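Staff Kitchens and Break Rooms: Loseck Building
Facilities Gallery, Hinrichs Institute
June 27, 2019

The Loseck Building has two staff kitchens, one on each floor, together with a shared break area beside the Astetti Reading Room. All three were refurnished in May under the building improvement program. This page presents the new arrangements and sets out the basic terms of use. Questions about the rooms should be directed to the Facilities Office in Room 84.

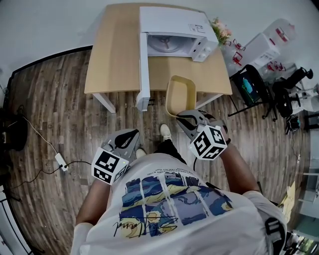
Microwave station, upper kitchen. White microwave oven with round glass turntable, on a light wooden table with white legs. A beige tray is at the front of the table.

About the upper kitchen

The upper kitchen serves the offices and workrooms on the second floor. It was planned for the heating of meals brought from home and has no cooktop. The microwave has its own table, separate from the food preparation area. Power is set with the two white knobs on the right side of the control panel; users unfamiliar with the model may consult the instruction sheet kept in the kitchen drawer.

The door of the oven should be closed after each use. Food must be covered during heating, and the glass turntable is to be wiped when anything has spilled on it. The turntable may be lifted out and washed by hand in the sink. Metal containers, foil and travel mugs with metal linings may not be placed in the oven at any time.

Trays are provided for carrying hot dishes to the break area. They should be returned to the kitchen the same day and stacked dry. Trays are not to be taken into the Reading Room.

Pink artificial flowers have been placed behind the oven. Similar arrangements were supplied by Flondar for both kitchens and for the main reception desk. They require dusting only and should not be watered.

The floor in the upper kitchen is wood. Spills should be wiped up at once with the cloths kept under the sink. Wet mops are not to be used on this floor; cleaning staff have been given separate instructions.

Hours and reservations

Both kitchens are open to staff and registered visitors during building hours. The break area seats 30 and may be reserved for departmental lunches through the Facilities Office. Reservations do not include exclusive use of either kitchen, and the microwave must remain available to other staff during the lunch period.

Personal food left in the refrigerators should be marked with a name and a date. Unmarked items are removed at the end of each week.

Reporting a problem

Damaged furniture, faulty outlets and missing items may be reported by calling extension 1271. Please give the floor and the name of the room. Appliances that do not work properly should be unplugged and left in place until they have been inspected. Replacement trays and turntables are held in storage and can be issued on request.

Return to Facilities Gallery index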